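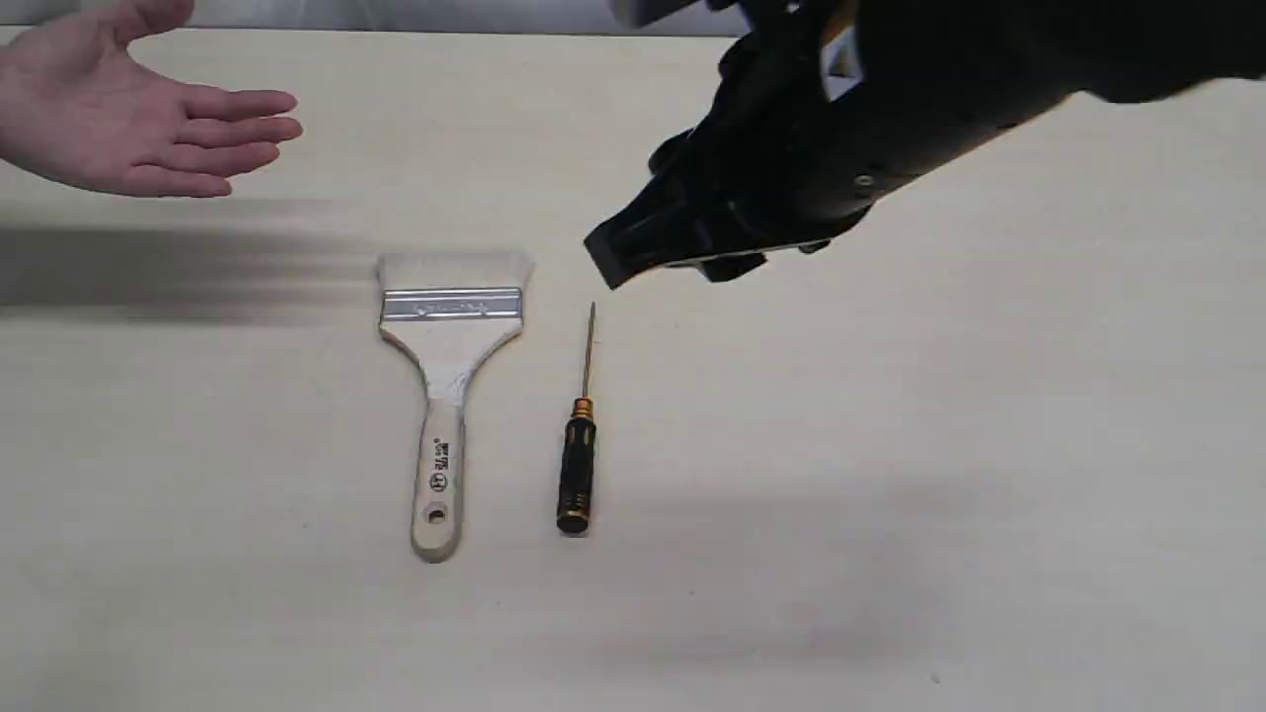 Maribeth Manalo replied that 600 grit is too fine between coats and that the dust should be wiped off with a damp cloth.

Forums Tags Unanswered Log in
Brilemgate Help > Furniture > Finishes

Rough feel after second coat of water-based clear on a desk top

I have two coats on, sanded with 600 after the first. The surface is dull in places and feels gritty. The can says to recoat after 2 hours. 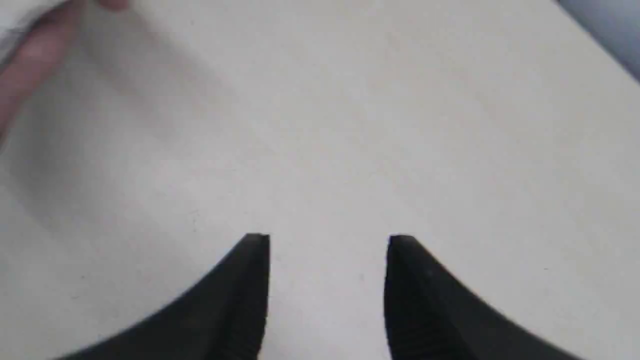 I waited more than that. Room was at 78 degrees with a fan running. Do I strip it or keep going?
granudville11

Maribeth Manalo
Don't strip. Sand with 320, wipe, let it dry, and put on a thin third coat. Turn the fan off, as it moves dust and dries the edge too fast. Stir the can with a clean rod, down to the bottom. The flattening agent settles there and gives you uneven sheen. Don't shake it.
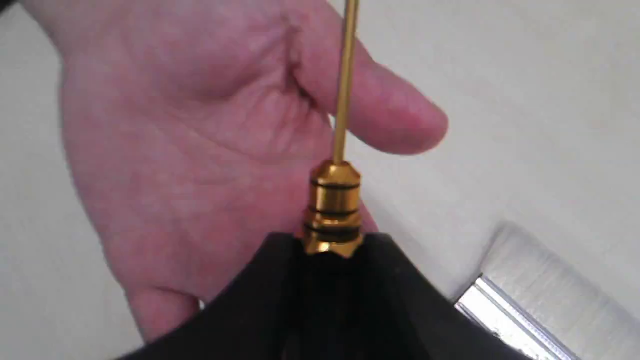 Thin rod with a glossy gold finish

Clostport
Same as above. Check for grit with a light held low across the surface. 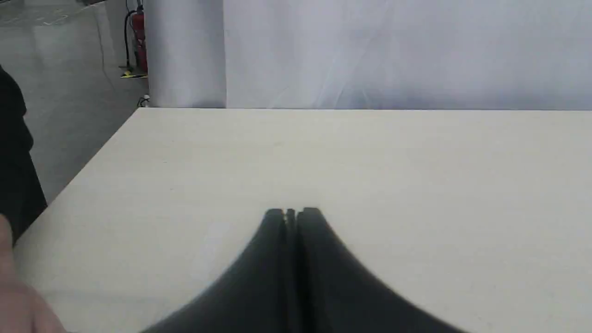

Cream-white tabletop, plain and smooth

asamoah
I just use wax.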